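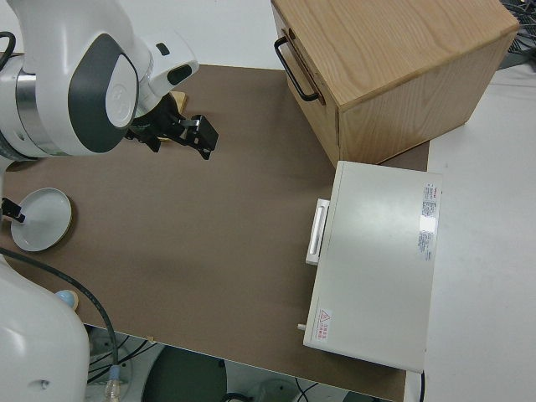

Setting up a kitchen on one table
By Mahtab Shirazi

Several households on Anell Street have asked what they will do for a kitchen while the wall between the old laundry and the back room comes out at their place. Ours was out of action from the end of August to the middle of November, and we cooked, ate and washed up from a table the whole time. These are my notes, with the changes we made as we went.

Start with the table. It wants to be solid enough that nothing rattles when you put a plate down hard, and you should be able to reach the back without leaning over anything hot. We had 60 cm of depth to work with at first and it was not enough. Pushing a second table up against the first solved it, and the extra surface became the place for anything that had just come in the door.

The power point decides where the toaster oven goes, so do that before you arrange anything else. Run the cord off the back or the side where you don't walk. We moved ours twice in the first week. Leave clear space on both sides and above it, as the instruction book will tell you, and keep the bread, the tea towels and the mail somewhere else. A toaster oven will do most of what two people want on a weeknight: vegetables, fish in foil, reheated rice in a covered dish, toast. It won't do a roast for six. We ate a lot of corn, which I would do wrapped in foil with a bit of butter at 180 degrees until it gave when I squeezed it with the tongs.

Plates were the first thing we cut back. We packed away everything except two each and found we washed up more often and never had a pile. A small wooden dish rack, the slotted kind, takes up less of the table than a draining tray. Ours lives toward the front where you can drop a plate in from either side. Stand it on a folded tea towel for the first half hour and then take the towel away, or the feet of the rack go grey.

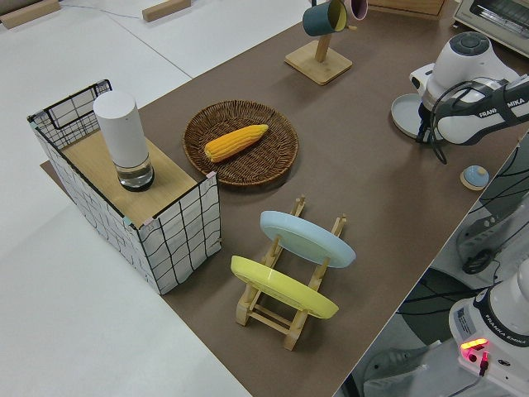 It helped that the plates were different colours. With one blue and one yellow there was no discussion about whose was whose, and the kids next door, who ate with us fairly often, picked theirs out without being told. If you are buying for a temporary kitchen I'd get odd ones from the op shop before a matching set.

Mugs go on a mug tree. I had never owned one and thought of them as something for a holiday house, but hanging the mugs gets them off the surface and you can wipe under them. Two or three is plenty on a small tree. When every arm is full it gets top-heavy, and you end up lifting one mug off with a hand on the post. Sharifi Hardware in Prinercombe has plain ones with a square base. The base is the part to look at in the shop. Press down on one edge and see if it lifts.

A round wicker tray was the most used thing we had. Vegetables go on it when they come home, and whatever is on it is what gets cooked that night. The raised rim stops things rolling. Shake it out over the garden every few days, and don't put anything wet on it, as wicker holds the damp and starts to smell. Ours has a stain from a peach that I have given up on.

For the small stuff (tea bags, clips, matches, the peeler, rubber bands) we used boxes. A box with a flat top gives you back some of the space it takes up, because you can stand something tall on it. A fabric-covered one is nice to look at but keep it at the opposite end from the sink bucket. A wooden one with a proper metal handle on the front is easier if you are forever pulling it toward you with one hand. We tried a plastic tub with a lid as well. It went back to the shed after four days, as the lid was always under something.

Coasters matter more than I expected. Any table that is doing the work of a bench will get hot things put on it by someone in a hurry, and a wooden round or two left out permanently saves the finish. Leave them out. If they are in a drawer they won't be used.

Washing up was done in a bucket and a basin carried from the bathroom. We heated the water in a kettle, 300 ml at a time for a quick rinse of mugs and a full kettle for the evening lot. Have a second basin for rinsing. Empty both outside if you are allowed, as our bathroom plughole did not enjoy the corn silk.

Costs. We spent just under $100 on things we didn't already have. The largest part of that was the dish rack and the mug tree, and the rest went on foil, a basin, a power board with its own switch and a decent pair of tongs. The toaster oven was already ours. Folo, the secondhand place behind the post office, often has them in the front window, but ask to see it switched on and look at the cord along its whole length before you pay.

A few things I would do differently. I'd put a bin within arm's reach from the first night. I'd keep a torch on the table, because the power was turned off for the electrician more than once at 1730 with dinner half done. I'd get a clip-on lamp, as the overhead light in that room is behind you when you stand to chop and you work in your own shadow.

We still use the rack and the mug tree in the new kitchen. The second basin is free to anyone on Anell Street who wants it, along with one roll of foil and a box of matches. Leave a note in my letterbox and I'll put them on your step.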